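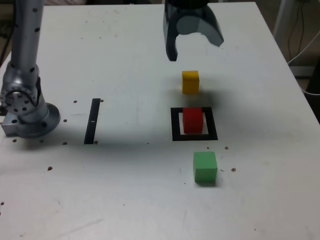

Figure 1. The table with the three cubes, red one in the black square.

Showing a robot how to stack: remote control against hand guiding
Project report, Robot Learning Lab Course, Drimurico group

1. What we were asked to do

The course handout says that showing a robot a task is "as easy as showing a friend." I wanted to find out how easy that is when the friend has no idea what you meant and will copy your mistakes as faithfully as everything else.

The task is plain. There are three cubes, red, yellow and green, and a black square on a white table. Red goes in the square, yellow goes on red, green goes on yellow. A person shows this to the arm many times, a model is trained on the recordings, and then the arm tries by itself. There are two arms on the table but only one of them does the stacking.

We recorded 222 demonstrations. Of these, 122 were given by remote control and 100 by hand guiding, where you hold the arm behind the wrist and push it through the motion while the motors go slack. The plan was to have equal numbers. We didn't get there with hand guiding, and section 3 says why.

2. Remote control

For remote control we used Jateo, the program that was already installed on the lab computer. It maps a hand controller to the gripper: move your hand left, the gripper moves left, squeeze and it closes. The operator sits beside the table and can look at the table directly or at the wrist view on the screen.

Most people's first reaction is that it feels natural. I don't think it does. The first ten or so tries of every operator went in the trash, mine included. Depth is the problem. On the screen a cube looks held when it is only near the fingers, and people squeeze too early. If you look at the table instead, you have to guess from the side whether the fingers are low enough. Everybody ended up going back and forth between the two, and the recordings are full of little stops where the gripper hangs still and the operator is looking at something else.

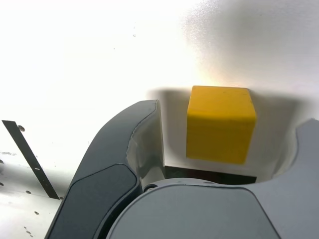

Page last changed: May, 4:40 p.m. (fixed section numbers, added the part on stops)

Those stops matter more than I expected. The recording doesn't know that the operator was checking the screen. It only knows that the gripper was over the cube and didn't move. A model that learns from this learns that standing still over a cube is a fine thing to do, and our first one did exactly that. It would go down to the yellow cube, stop, and stay there until someone ended the run.

We cut the stops out with a script that drops any stretch where the gripper moves less than a set amount. This helped. It also means that what we trained on is no longer what the person showed, and I think a report should say so. Many of the papers on our reading list have a line like "demonstrations were lightly filtered" and then move on. I would now like to know how lightly, every time.

One more thing about the wrist view. It is very good for the last few inches of a grasp and close to useless for finding the square, which is out of sight or hidden by the cube you are carrying when you need it most. Operators who trusted the screen put the red cube down crooked more often. I noticed this while sorting the recordings and didn't measure it, so please treat it as an impression.

3. Hand guiding

Hand guiding is supposed to be the easy one. You take hold of the arm and do the job with it. No mapping, no screen, no controller to learn.

The reaching part really is easy. People who had never touched the arm could bring it to a cube on the first try. After that it gets worse. The arm is heavy to push even with the motors slack, and it's heavier in some directions than others, so paths come out bent toward whatever was least tiring. To close the gripper you press a button near the wrist, and pressing it nudges the whole arm a little. On the first cube this costs you nothing. On the second one the nudge is enough to push the bottom cube out from under the cube you are holding.

The other trouble is that the person is in the picture. In a hand-guided recording the table camera sees hands and sleeves. When the model runs alone there are no hands and no sleeves. We tried to get around this by playing each motion back with nobody near the table and filming the playback. This works when the cubes are put back exactly where they were, and we had nothing better than pencil marks to do that with. Quite a few playbacks missed. That is how we ended with 100 and not more. 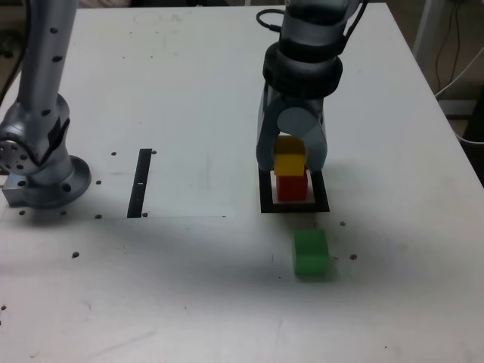

Urszula Jabłońska
Second-year student, report author and one of the four operators

4. How we judged a demonstration

This was the part where we argued the most. At first we kept a recording if the stack was standing at the end. Then Czarnecka, who supervises the course, asked what we did with a stack that stands but was put together after two drops. We had kept those. Should we have?

There are two answers and I can't fully believe either. One says that drops and second tries are useful, since the robot will drop things too and should see what recovery looks like. The other says that you are teaching it to drop. We trained with and without those recordings. The version with them recovered sometimes, and also let go early sometimes. I don't see how to tell from our runs whether one paid for the other.

What we did settle on was a written rule: red inside the black border, yellow resting on red without visible overhang, green on yellow, gripper open and clear at the end. Two people had to agree. This threw out recordings that we had been happy with the week before, mostly for red touching the border. I recommend writing the rule before recording anything. We wrote ours in the middle, and so the early demonstrations were given by people who didn't know what they would be judged on.

We also moved the cubes around between demonstrations, or told ourselves that we did. When I went back through the starting positions, green was nearly always on the near side of the square, with the other two farther away. It's where the hand puts it when you are sitting at that side of the table. The model did well with green there and badly when we put it on the far side, which is no surprise.
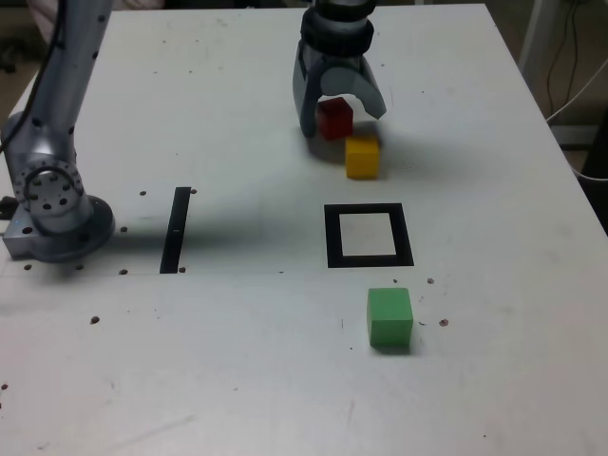
The same habit shows up in the order of work. The rule doesn't say which cube to fetch first if red is already in place, or what to do if two cubes are so close that the fingers can't get between them. Some operators pushed the cubes apart first. Some came in at an angle and hoped. Both kinds are in the data, and the model's answer was a kind of average of the two that touches both cubes and picks up neither.

5. Results, with doubts

The remote control model finished the full stack more often than the hand guiding model. I'm leaving the success rates out of this page. We tested each model in one afternoon, by the people who built it, on the table it was trained on, with the same lamp on. We also had more remote control data. A fair comparison would use equal numbers, and I would expect the gap to shrink.

The recording log shows 446 minutes with the arm switched on for demonstrations. It doesn't count resetting the cubes, sorting, arguing about the rule, or the afternoon we lost when the Onau server filled up and stopped saving without a warning. If someone tells you how long it takes to teach a robot a task, ask which of these they included.

6. What I would do differently

Write the rule first. Draw starting positions from a list and not from your head. Have each operator give demonstrations both ways, so that you aren't comparing people when you think you are comparing methods. Keep the raw recordings, because we cut the stops out of the only copy of the first batch and can't put them back.

I'd use remote control again for this task. For something with one long reach and no stacking I would try hand guiding before deciding.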